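Dukedero Snack Table: README

Hi! I'm Tzu-hsuan Lo, and I put together this folder of snack-table material, which lives under the name Dukedero. If you've copied the folder and are wondering what you've got, read this first. It's short, and I've tried to put the annoying parts near the top.

What it covers

Snacks on a table, getting sorted and put away. Chips, small cartons, flat packets, little wrapped things, all the stuff that piles up at the end of a kitchen counter when people keep bringing treats over. Most of the packaging is in Chinese, with a bit of English here and there, and I left it all exactly as printed. I read Chinese, so the labels came easily to me, but Gwilym Jarman (who checked my item list and does not read a word of it) asked for English names next to everything, and he was right. The list has 389 entries now. Each one is a single handling of a single item, so the same bag of chips can turn up several times.

How the names work

I go by flavor first, then kind of package, then main color. The pork chips are the easy case: it says 烤肉口味 right on the front, with "Pork Flavor" beside it, so they went in as "pork, bag, purple" and I never had to think about them again.

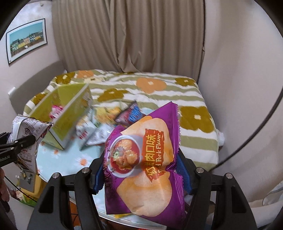 Some packages were a lot less friendly. If I couldn't read a flavor I wrote "unknown" and moved on, and there are 26 of those. Please don't fill them in by guessing from the color! I tried that on my first pass and got a bunch of them wrong (yellow can be just about anything, I've learned), and then I had to go back and undo my own work, which took a whole evening.

Package kinds are bag, carton, packet and wrapped piece. I had "pouch" in there for a while too, but Gwilym and I could never agree on where a bag stops and a pouch starts, so they're all bags. If you see "pouch" anywhere, it's left over from the old list and you can read it as bag.

Fronts and backs

There's a column called "side." It says front, back or unclear. Fronts are what most people want, with the big picture and the flavor name. Backs are where you get the ingredients, the company names and addresses, phone numbers and all those long SC codes with the places of origin next to them. I love the backs, personally. One has percentages printed in the ingredient text, (39.6%) and (5.6%), and a line at the end about wheat and soybean, and I spent way too long squinting at it with my tea going cold.

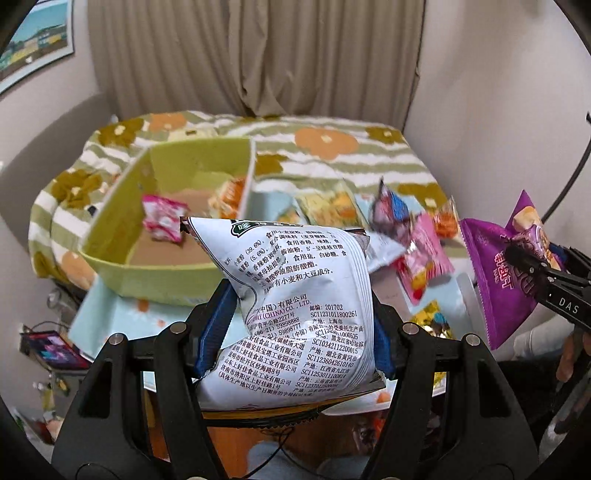 I typed up back text only where I could read it comfortably. Anything lost in a fold gets three dots, and I didn't look up the missing part somewhere else. So if a code seems short, check for dots before you write to me. A few long addresses are only half there, and that's how they'll stay.

Please don't use any of this for allergy information. It's a list of what I could read on crumpled bags, and recipes change.

Known problems

Eleven entries have the color down twice, once in English and once in Chinese. Harmless, but it'll trip up a sort.

The tablecloth column is a mess. I started writing down the pattern, got bored, then started again with different words, so "flowers" and "floral" mean the same thing.

Five entries have no side filled in at all. Treat them as unclear.

Changes

16 August 2019: merged pouch into bag, added Gwilym's English names, fixed my spelling of "carton" (don't ask).

Next up is the tablecloth column, which I'm hoping to finish by December. Corrections are welcome, especially for the unknowns. Send me the entry number and the flavor as it's printed on the package, and I'll add it to the list.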